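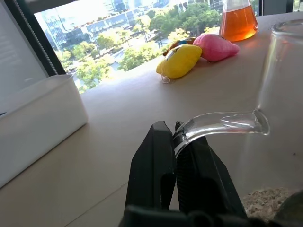 Progress report to the Wultton fund, second period
Handling project, Hubmann building, upper floor

The last report ended with a promise that we would hold an open day in June and that the arm would be ready for it. We held the open day in June. The arm was ready for most of it.

Visitors

We sent out 200 invitations and received 43 visitors, 6 of them from Kunurano, who are the people we most wanted and who arrived forty minutes before the doors opened. They were given coffee and watched us move furniture. The rest came between ten and three, with a bulge at lunchtime that matched the arrival of the sandwiches so closely that I would not read it as interest in grasp planning.

The demonstration

The plan in the proposal was a table of ordinary objects, with the arm picking up whatever a visitor pointed to. We kept to that. The set had glassware, a plastic box and some plush toys, and we ran it at the window because the old corner by the elevator has no daylight and the fund's reviewers had asked, twice, what happens in daylight.

Glass is what happens in daylight. The two-finger gripper is happy with anything soft, and it will pick up a plush toy from nearly any angle, including several that the planner did not intend. A clear glass handle is another matter. With the sun on it the handle is part highlight and part tabletop, and the depth estimate is free to choose. For most of the spring it chose the tabletop. The Fillance update we put in during May takes two looks from the wrist before closing the fingers, and on the open day the arm took the glass vessel by its handle for visitors in the morning session without dropping it. It also spent a long time thinking first. One guest asked whether it had been switched off.

In the afternoon the sun came round and we had two refusals in a row on the same handle. A refusal means the arm approaches, reconsiders and goes home. We had worked hard on this behavior and are proud of it, as the earlier alternative was to close on nothing and lift with confidence. Visitors did not share our pride. We will put up a sign next time.

The plush toys were the popular part of the day by a wide margin. Several adults asked for the yellow one more than once. I mention this because the proposal budgeted eleven pages for transparent objects and one line for soft ones, and the guest book suggests the public would have split it differently.

Where the work stands

Between the last report and the open day we logged 1,493 grasp attempts on the full set. Soft objects and the box are, for our purposes, finished. Opaque rigid objects are close. Transparent handles work in flat light and in morning sun and are unreliable in direct afternoon sun, which is a fair summary of the season's work and of my mood at four o'clock.

Pouring was listed as a milestone for this period. We have not reached it. Lifting a vessel by the handle and keeping it level is done; tilting it on purpose is next, and we would like to do that with dry material for a good while before anyone suggests a liquid. I am asking for the milestone to be moved to the next period, with no change to the total.

Spending

On budget, apart from glassware, which is over, and travel, which is under because we did not go anywhere. We would like to move the difference from one line to the other. The catering line was also exceeded, slightly, for the reason given under Visitors.

What came of it

Kunurano have asked for a second visit and want to bring their own containers. They did not say what kind, and we have requested a list. Two other groups asked for the written procedure for the two-look grasp, and it will go to them when it has been edited into something a stranger could follow. At the moment it assumes the reader knows what we call the bad shelf.

Next period

Afternoon light first, with the blinds up. Then dry pouring. Then the Kunurano containers, if they fit in the gripper. A further open day has been proposed from within the team, and I have asked that it be held in the morning.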